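Last updated: January

Search this unit Go

Week 4 notes: picking a gripper and a camera mount before you pick a controller
Eldana Endale, Sunday, 9 pm

Okay, so these notes follow on from the lab sheet, and I'm assuming you've all got Umura running in the simulator by now (if not, email me!). We're comparing the Gestby two-finger gripper with the Jemal one, same arm, same household objects, 200 trials each.

Have a browse before you touch the config file. Rendered views, all from the simulated house:

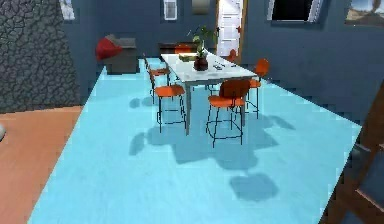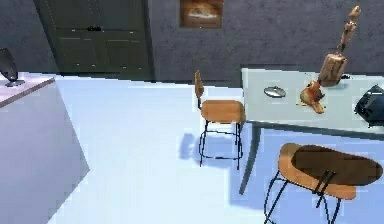
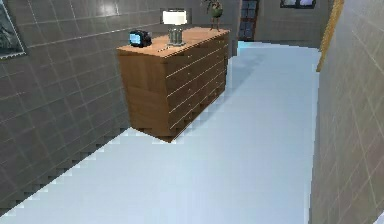
The last one has the gripper up over the counter: 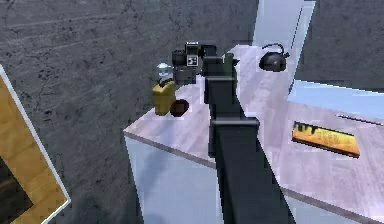

Valorel wrote on the unit forum that 200 trials is too few to separate the two grippers on small, flat items, and that anyone serious should run 450 and throw out the first 60 as warm-up. I half agree. Run the 450 if your laptop can stand it, but please keep the first 60 in a separate file so I can have a look at them too!

A few things for your write-up. Set the wrist camera before you compare anything, as a tall gripper body can hide the very thing you're reaching for, and then you're marking the camera and calling it the gripper. Keep the controller gains the same for both (I changed mine halfway through last year and lost a whole arvo). Log the closing force every time, even on the misses.

Cap your log at 3,000 lines or the marking script falls over. Gestby people present first, Jemal people after the break, and bring your own charger.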